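The Brestham ferry left at dawn, and Agustina Cáceres was on it with both boots unlaced and a thermos of tea, grinning like a kid on the last day of school. Nine years of night shifts in theatre, and she finally had a whole May off!

"You packed the map?" said Cuiping Luo.

"I packed two." She had, too – one for the rain and one for the wall back home, where Ritden Island would get its own red pin.
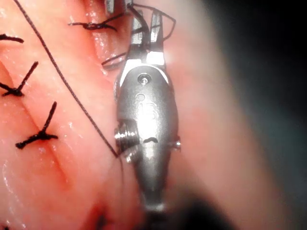 The harbour came up grey, then green, then every colour at once. There were 181 steps from the wharf to the lighthouse and they took them at a run, laughing, stopping only so Cuiping could shout at a pelican. Oh, the wind up there! It smelled of salt and hot chips, and it pulled Agustina's hat clean off and sent it sailing over the rail.

"Leave it," she yelled, delighted. "I've got another one!"

She didn't, and by lunch her nose was the colour of a tomato. They ate on the wall with their feet dangling, and Cuiping unfolded the dry map across both their knees and started on the south track.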